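The small fridge comes of age

Kirsten Thorlacius has lived with a mini fridge for seven years, first in a rented room in Trarulbridge and now in the studio flat she shares with her sister. She cooks most nights. Her weekly shop fits on one wire shelf and in a door.

"People think of it as a drinks fridge," she says. "Mine has held Christmas lunch for two."

Small fridges used to live in dorms and garages. Rents have changed that, and so have shared offices, where a compact model on a side table often does the work of a full kitchen. Dalsgaard, a second-hand appliance shop near the station, keeps a row of them by the front window, and they rarely stay past the weekend.

Thorlacius's first rule is to put tall or awkward food away before anything flat. Corn is her usual test. A whole cob takes up more room than you expect, and it rolls. She stands a plate on the fridge floor for vegetables and keeps the wire shelf for bread and leftovers.

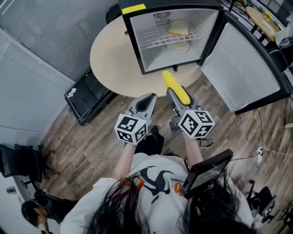 Where to put it

Height matters more than most buyers realize. On the ground, a mini fridge means crouching every time you want the milk. A sturdy table brings the shelf up to a comfortable level, but check that the door can open all the way without hitting a wall or a chair. Leave a gap behind for air.

What belongs inside

Bread goes stale faster in the cold, so Thorlacius chills it only in February, when her flat is humid and mould sets in within days. Corn keeps best in its husk. Once peeled, it should be wrapped and eaten within 2 days. Cut onion gets a lid, always.

Cleaning day

She empties the fridge before each shop, wipes the shelf with warm water and a little baking soda, and dries it with a tea towel. The door seal gets an old toothbrush. The job takes less time than boiling the kettle and drinking the tea.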